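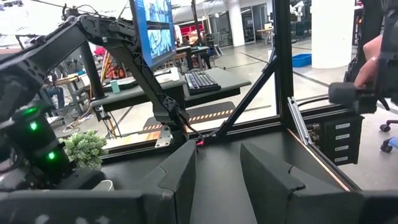
Sulden Hall rental – power for band plus caterer, 140 guests

Venue Hire and Event Planning > Power, Sound and Lighting

tallow_k
Posted August 1, 2025
We have the main room at Sulden booked for a reception in October. 140 seated, six-piece band, outside caterer. The rental agreement lists "two 20 A circuits, stage wall" and "one 20 A circuit, kitchen pass." The caterer wants to run two electric hot boxes and a coffee urn. The band has asked for two circuits of their own. The DJ between sets brings powered speakers.
Does anyone know whether the outlets along the window side are on a separate breaker? The floor plan doesn't say.

gridline
Ask for the panel schedule. Most halls will email a photo of the inside of the panel door. Don't go by outlet location, particularly in a building that has been remodeled.
For the load: a typical insulated hot box draws 1,500 to 2,000 W while heating. Two of those won't hold on one 20 A circuit at 120 V. The urn is another 1,500 W. That's three circuits for the caterer alone.

Mestley_AV
Worked that room twice. The window side is one circuit, and it also feeds the coat check. The stage wall is two, as listed. There is a 60 A disconnect in the storage hall behind the stage, but you need a distro to use it and the hall wants its own electrician to do the tie-in. When I was there they billed that as a separate line item.

tallow_k
How much was the line item?

Mestley_AV
$427 for connect and disconnect. That was with their electrician already on site for something else, so don't budget on it. Get it in writing from the events office. Fernanda Garcia handled it for us. 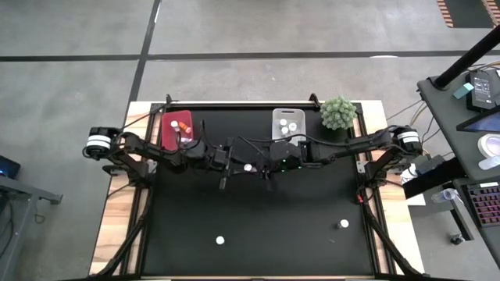
You would still need to rent the distro. Get one with 20 A breakers on each outlet and enough cable to reach the kitchen pass without crossing the dance floor. The run goes behind the stage and along the back corridor. Cable ramps are required at both doors.

osprey_lane
I think a distro is overkill. The band says two circuits because every band rider says two circuits. A six-piece with modern amps and LED lights will run on one. Put the DJ on the second stage circuit and have the caterer heat the boxes at their own kitchen. They hold temperature for hours unplugged.

gridline
Disagree on the boxes. They hold temperature if the doors stay shut. With 140 plates going out over 40 minutes the doors will not stay shut. Agreed on the band, provided there's no tube gear and no fog machine. A fogger is 1,000 W or more by itself.

osprey_lane
Then plug in one box and serve from the other first. The urn goes on the window side.

Mestley_AV
Not if coat check has a space heater under the counter, and in October it might. That's how we tripped it – the heater plus one urn.

tallow_k
Update. Fernanda Sampaio at Carrilho (our caterer) says both boxes are 1,440 W and she can use canned fuel chafers for the buffet items. The band confirmed no fogger. I've asked the events office for the panel schedule and a quote on the 60 A tie-in.

gridline
1,440 W is 12 A, so one box per circuit. Check that the agreement allows open flame before you count on the chafers. Some halls limit it to the kitchen.

tallow_k
It says "with prior approval." Sending that request today too.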